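Furnishing Small Workrooms
Handout 4: Loose furniture, floor clearance and surface storage
Instructor: Hậu Vi
Revised 2019-09-27
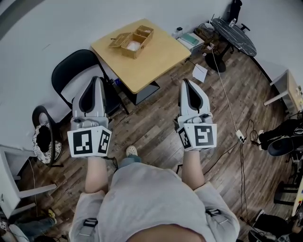
1. Scope

Handout 3 dealt with fixed elements: walls, doors, windows, outlets. This one deals with what can be moved by one person without tools. For our purposes that includes folding chairs, office chairs, small tables, bins, bags, boxes and anything with a cable. Shelving screwed to a wall stays in Handout 3 even if the screws are loose.

Worked entries are in section 5.

2. Terms

Footprint: the area of floor covered by an item, measured at its widest point. For a pedestal table the widest point is normally the top, so the footprint is larger than the base.

Working footprint: the footprint plus the floor needed to use the item. A chair pushed against a table has a small footprint and a large working footprint. Record both.

Parked position: where an item stands when it is not in use.

Perimeter load: everything on the floor against a wall. It is recorded by stretch of wall, left to right as you face it.

Surface load: everything on a tabletop or on top of a cabinet. Contents of drawers are not surface load.

Open container: a box, bin or basket whose contents can be reached without moving a lid. A hinged box counts as open when the lid is up and closed when it is down, so note the lid position at the time of the survey.

3. Square and round tops

A square table can stand flush to a wall on one side, or on two sides in a corner. The side against the wall is lost for seating but the full top stays usable. Two square tables of the same height can be joined.

A round table against a wall leaves a wedge of floor on each side of the point of contact. The wedges collect bags. They are hard to sweep and usually too small for a bin. Mark them on the plan as dead floor unless something is parked there on purpose.

Pedestal bases free the floor at the rim of the table, and a chair can be tucked in from any direction. The cost is stability under an edge load. Do not place heavy items near the rim of a small pedestal table.

Base and top are entered separately on the form (columns C and D). Students often write only the color of the top, and the plan then cannot be matched to the room by someone else.

4. Clearance

The exercise room on the Treline plan is to be drawn with the following values.

Main passage, door to far wall: 1,028 mm
Secondary passage, between table and cabinet: 569 mm
Pull-back behind a seated person: as in the table in Handout 3, unchanged

Measure clearance between working footprints. A passage that meets the value only while all the chairs are parked is marked P on the plan. A passage that meets it with the chairs pulled back is marked F. The Tăng room, which we measured in February, had a P passage that most groups entered as F. Check yours again.

Cables across a passage reduce it to zero for survey purposes, whatever the measured width. A cable running along the edge of the floor is entered under perimeter load.

Floor finish is entered once per room. Plank floors are also given a direction, since chair legs and casters behave differently along the joints and across them.

5. Worked entries

Item: folding chair
Color: black
Back: curved
Parked position: against the square table
Note: enter as folding even when unfolded. Folded storage position to be asked, not guessed.

Item: square table
Top: pale yellow
Base: dark
Surface load: one wooden box, hinged lid, two compartments
Lid position: up (open container)
Note: contents of the right compartment are entered as "white, soft goods?" with the question mark. It may be a cloth or tissue. Do not resolve this from the photograph.

Item: round table
Top: dark, marble-patterned
Base: black pedestal
Surface load: small bottle
Note: the pattern is recorded as a pattern. Material is left blank until the top has been checked by hand.

Item: office chair
Color: black
Parked position: behind the round table

Item: bin
Shape: round
Liner: black-and-white pattern
Parked position: beside the folding chair
Note: test the chair pull-back against the bin before drawing the passage.

Item: white unit with drawer
Legs: straight
Parked position: against the wall
Note: drawer travel belongs to the working footprint.

Perimeter load near the round table: bags, cables, small dark bottle, white item with teal panel. Bags and cables in one pile are entered as one load, with the outline of the pile drawn on the plan.

6. Reducing perimeter load

Work in this order. Steps a and b can be done without buying anything.

a. Separate cables from bags. Coil each cable and tie it.
b. Move bags to hooks or under a table, outside every passage.
c. Move bottles off the floor.
d. Redraw the outline of whatever remains.
e. Only then specify storage.

The Mirkitz bench and the Sitora wall rail are both in the sample cupboard, shelf 104. Either may be used in the exercise. State which, and draw it at its deepest point.

7. To hand in

One plan at 1:20 with footprints in solid line and working footprints dashed
One completed form, columns A to H
A half-page note on one passage marked P and how you would change it to F

Forms without lid positions will be returned.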